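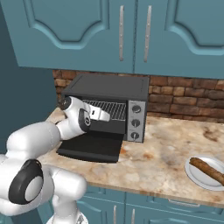 Back from four nights at Drilden, the campground up past Abella. We had a tent site by the river, number 76, and paid 90 for the whole stay, firewood extra. I did most of the cooking on the fire and missed a toaster oven with a wire rack by the second morning. Toast on a stick takes forever.

The road in is gravel for the last stretch. A regular car can do it — just go slow after rain. Fill up in Abella before you turn off.

Swimming hole is 600 yards down the trail from the tent loop. Cold even in the afternoon. The flat rocks on the far side get sun until 5 or so, and that's where everybody ends up.

Showers are 2 stalls for the whole loop. Go before 7 a.m. or wait until after lunch.

Milagros Estrella asked about dogs. Yes, on a leash, but they can't go on the upper trail.

No signal at the sites. I got one bar at the gate.

Going again in February if they keep the lower loop open. Will try a cabin that time — they have ovens.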